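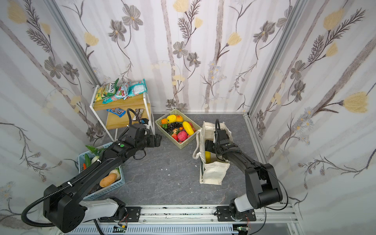 I love a good rulebook, and I think tabletop robotics is finally ready for one. The arms are good enough now, and the grocery tasks everyone likes to run (fruit in one basket, vegetables in another, things into a tote bag) are wonderfully rich little problems. What we lack is a shared, boring, written agreement on how to run them, and I can't think of a more exciting thing to work on this year!

Factory people have had this for ages. They argue over guarding and stop buttons, they write the answer down, and the next crew starts from there. Those of us who work with small two-armed cells have mostly passed our habits along by mouth. At Benbridge we ran for months on whatever the last operator remembered. Then Hongmei Yu went through 2172 of our runs and sorted them by how each one ended. Around 300 could not be scored by anybody, and the arms had done fine in plenty of those. We had never said what "in the bag" meant. Is a pear in the bag if it's resting on the rim? What if the fabric folds over it?

She wrote a page that week. An item counts as in the bag when the gripper has let go, the fingers are clear of the opening, and the item stays put for two seconds. I have seen longer papers with less in them.

My favorite part of her page is the section on starting conditions, which I had always treated as housekeeping. Baskets may be moved between runs, but the move gets logged. Produce may be piled any way at all, provided the same person doesn't pile it all day, since we each have a way of doing it and an arm can learn that person's habits as easily as it learns lemons. Scraps on the work surface are either cleared before every run or left alone for the whole set. Pick one and write it down.

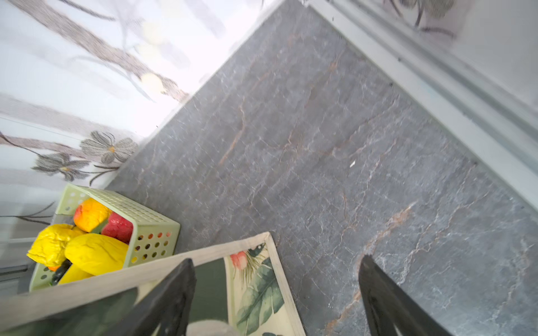
The same goes for camera views. A wrist camera shows you what is near the fingers beautifully and can miss the other half of the bench, so a score should never rest on that view alone. We now ask for the fixed view and the wrist view together whenever a result is disputed, and disputes that used to eat an afternoon get settled over coffee.

Eetu Manninen, who runs the cell at Gornitholm, worries that all this will freeze the field too early. He likes odd setups and wants people to keep trying them. I do too! But a rule about reporting leaves you free to build whatever you please. Put patterned panels on all the walls if you like, swap every vegetable, use a bag so floppy it swallows the gripper. Just tell me what you did, in words that I can follow at my own bench.

There should be a safety page as well – hands out while the arms are powered, one named operator, and the stop button tested at the beginning of each session. Every lab I know does some version of this, and very few have it on paper where a newcomer can read it. 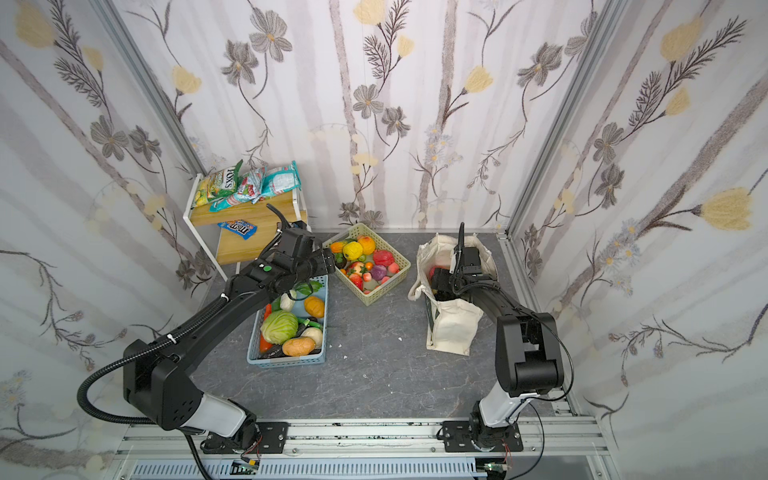 **Should a small lab with a single cell bother writing its rules down?**

Small labs gain the most from it, in my view. One person leaving can take the whole method with them, and a page takes an afternoon to write. Start with what counts as finished, how the bench is reset, and who may press start. Keep it under 10 rules until you have a reason to add another, date each change, and keep the old versions.

Hongmei's page is on its fourth version now, and the rule about the rim of the bag has been rewritten every time. Eetu has promised to send us his own wording for it in March. I expect we'll argue, and I'm looking forward to it.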